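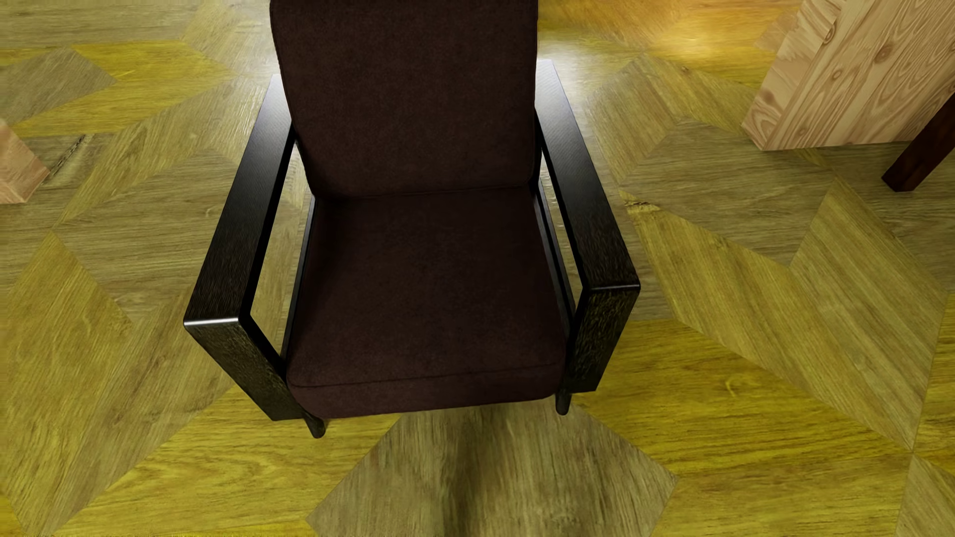 I reckon we've all gone a bit mad on buying new furniture. My neighbour spent 2000 dollars on a lounge last September and the cushions have gone flat already! Meanwhile you can pick up a solid old chair for 82 bucks at the Crichton tip shop, get it recovered in whatever colour you fancy — and sit in it for 20 years.

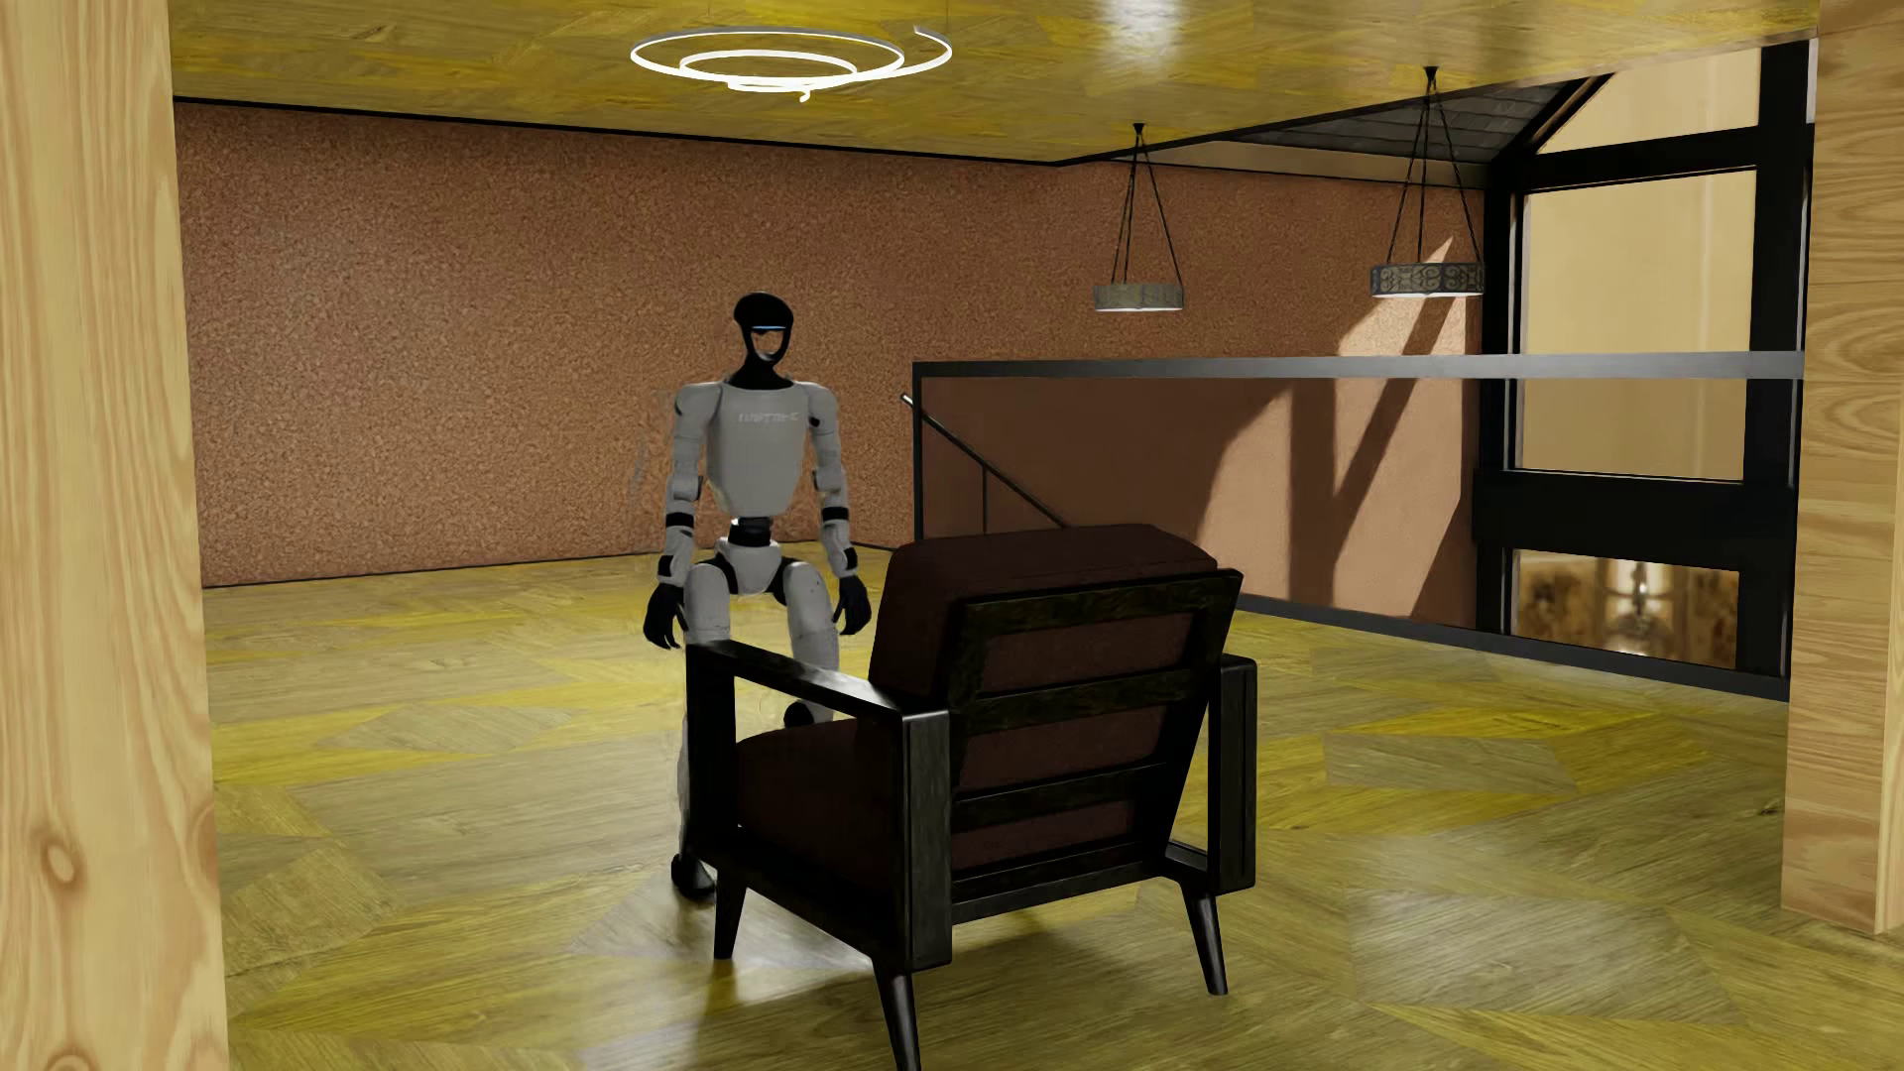 Keir Semple reckons I'm dreaming, as his upholsterer wanted 500 for one seat. Fair enough, Keir, but I'd still pay it before I'd buy another flat-pack.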